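Search this forum Enter keywords Go

Packing Task: Scoring of Mixed Snack Items

cl_chow
Members of the Varkov student project are asked to review the draft rules for the August round. Each team will place wrapped snacks into an open cardboard box using the hand-held gripper. A run ends at 357 seconds. Demonstrations should be recorded on an ordinary household table, with the items spread in front of the box before the run begins.

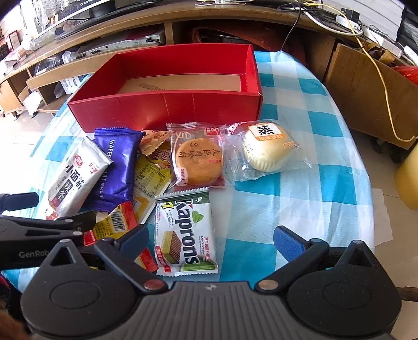

Wafers and filled pastries will carry equal points under the draft. Packets that overlap at the start may be taken in any order. Comments are invited before the rules are submitted to the faculty adviser.
Chak-lun Chow

peng_tf
I must object to equal points. A round pastry in clear plastic is harder to grip squarely than a flat wafer packet, and our log of 78 practice runs supports a higher value for it.
Tien-fu Peng

javgate1831
Our team does not agree. Separate values would require a judge to classify every packet, and last term that delayed the results by two days.

cl_chow
Both positions are noted. Mr. Peng is requested to post the log in this thread.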